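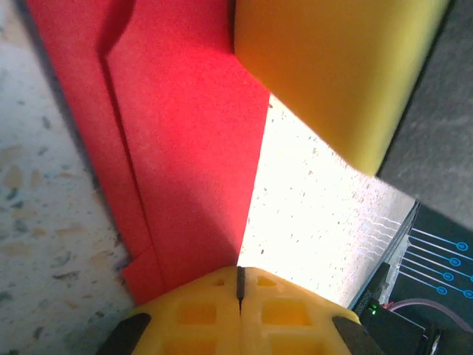 Do-yoon Bae
1/22/25

Which way should a sheet of paper be folded, along the grain or across it?

Along the grain, whenever the layout allows. The fibers mostly run one way, and a crease parallel to them bends between fibers instead of breaking them. The edge comes out straighter and needs less pressure.

Several people asked after my last post on folding red paper, so this is the longer version. It covers single folds and long bands in solid-color stock. No origami, no cutting machines.

Finding the grain. Hold the sheet loosely curved in both hands, without creasing it, then turn it a quarter turn and do the same again. The direction that bends with less resistance is the one where the fold line will run parallel to the grain. With light stock the difference is small. Do it twice before you mark anything.

If you can't feel it, cut a small square from the offcut and dampen one side. It curls into a partial tube. The axis of the tube is the grain. Mark the back of the full sheet in pencil before you lose track of which way the square came out.

Weight. I use 80 gsm for practice and for anything that gets folded more than once. It creases by hand without scoring. Heavier stock needs a score line first or the outside of the fold cracks. Red shows this more than most colors when the paper is only colored on the surface and the core is white.

Dyed-through stock solves the cracking problem visually. The fibers still break but the break is red. The Koo sheets I buy through Wosano are dyed through. Tear a corner off and look at the torn edge. If it's white in the middle, plan on scoring.

Surface. Hard and flat. I work on the floor when the sheet is bigger than my table, and stone or terrazzo is fine once it's swept. Grit under the sheet will emboss it, and if you are rubbing a crease down at the time, the grit goes right through.

Carpet doesn't work. Cork doesn't work. A cutting mat is acceptable, although the soft ones give a rounder crease.

Lighting. Put one lamp low and to the side. A crease is a change in angle, so side light gives you one bright face and one dark face with the line between them. Under a flat ceiling light, saturated red loses nearly all of that and you end up finding the line with your fingertips.
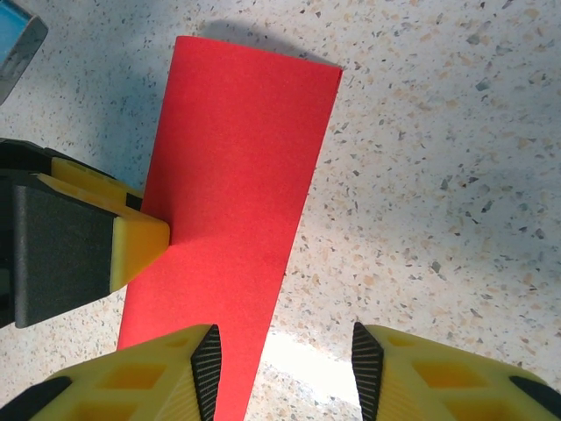
Long bands. The hard part is keeping the two edges from wandering relative to each other. A 5 degree error at the start of a fold is obvious before you reach the other end. Align the far end first, hold it, align the near end, then press the middle. After that, work outward from the middle in both directions.

Pressing from one end to the other pushes the slack ahead of you. By the time you get to the end there is a wrinkle there, and it can't be pressed out, only pressed flat.

Tapered bands are a separate case. The two edges aren't parallel, so at least one fold has to run at an angle to the grain. I put the fold that gets seen along the grain and let the back one take the angle.

Tool. Bone folder, plastic folder, back of a spoon. The material matters less than the edge. Any nick will leave a shiny scratch on matte paper. Lay a scrap of plain white over the crease and rub through it. Dark and saturated stock polishes easily and the shine is permanent.

Moving a finished fold. Hold it by the folded edge, near the middle. If you pick it up by an open corner the corner takes a second crease, usually a short one at a shallow angle, and it will be the first thing anyone sees.

Waste rate, since Jae-in Song asked. On the Privarar wall piece in Skuvville we folded 1,047 bands last June and threw out 53. Most of those were cross-grain folds from one pack that had been cut the other way. I hadn't tested that pack. The label was identical.

So: test one sheet from every pack, even when the packs came in the same order.

Humidity. Paper that has just come in from a cold car should sit in the room overnight, opened, with a board on top. I have folded it straight out of the wrapper and the bands opened up again by morning. Some of that is spring-back, which you get anyway. The rest was the sheet changing size.

For spring-back, fold slightly past where you want to end up, release, then press at the final angle. For a fully flat fold, press it, turn it over, press the other side – then leave it under weight for an hour. Books are fine. Put clean paper between the red and the book, as some dyes rub off under pressure.

Correction to an earlier post in this account: I wrote that you can reverse a crease in 80 gsm with no visible trace. On white, close to it. On red the old line stays visible from the side. If the fold is in the wrong place, start a new sheet.

Scoring heavier stock gets its own thread. I'm still testing ball tools against an empty ballpoint, and so far the ballpoint is ahead.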